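Hirkwood Home Sorting Project
Progress report, 2023-10-01

Hi all! We're two rooms into the Kozan Street house and your grant is holding up nicely (nearly 800 dollars left, receipts to follow). The kitchen is finished, and I've moved on to the bedroom, starting with the jewelry. I love this part, even if the beads do get everywhere!

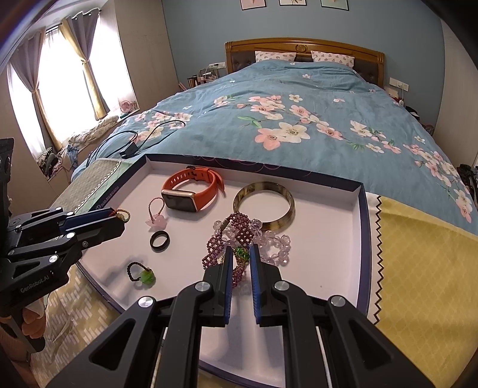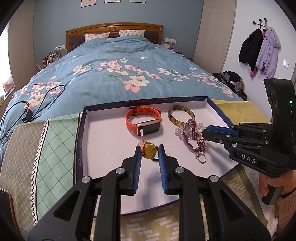

Bedroom, Kozan Street: accessories in the white box lid, with the watch and the amber and brown bangle.

Next up is untangling the purple beads, then giving each piece its own little bag. I bought a pack of 50 from Jollwood, plus 16 small boxes for anything that scratches easily. The closet comes after that, and it's a big one, so I'd like to keep the February finish date we agreed on. Could you let me know if the leftover money can go toward shelf dividers?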